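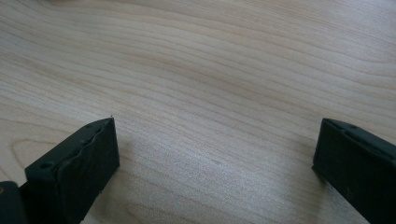
3.2 Work surface and washstand layout

The tidying task was carried out on a low table that stood in for the shelf of a bathroom washstand. Surveys of domestic storage usually record where an item ends up and leave out the surface on which it is sorted. We kept the surface constant throughout, and it was left without a cloth, tray or mat. Placement positions were then coded against the tabletop itself, following the zone scheme of Yoshida and Tak, in which the near, middle and far parts of a shelf are treated separately.

The item set was restricted to things commonly kept beside a sink: a tube, a cup and a small upright holder. Participants completed 30 arrangements each, in four blocks. The instruction sheet asked only that the items be left "as you would want to find them in the morning." No target layout was shown. An arrangement was considered finished when every item had been released and had stayed in place for four seconds. 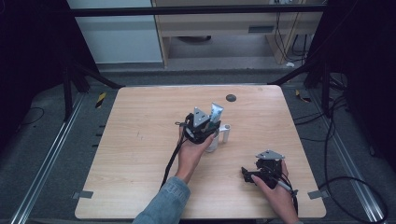 Tubes gave the coders more trouble than any other item. A squeeze tube has two plausible resting postures, flat on its side or cap down, and it may also be put inside a cup. Lumbao treated these as a single category, "tube stored," but we found the distinction worth keeping — a tube in a cup takes up no shelf area of its own. Cups and holders were coded by the position of the base only. Where an item overlapped two zones, it was assigned to the zone containing the larger part of its base.

Of the arrangements retained for analysis, 119 were coded independently by Mikuš and Başaran. Disagreements were settled by discussion and were mostly confined to the boundary between the middle and far zones.

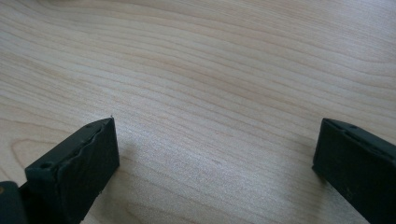

Figure 4. Pale wooden tabletop with wavy grain and a curved loop in the grain near the left edge.

Surface figure was not controlled. The grain may offer a visual line along which items can be set straight, and a plain shelf would not. We return to this point in Section 5, where alignment scores are compared with those from the Plutis shelf study.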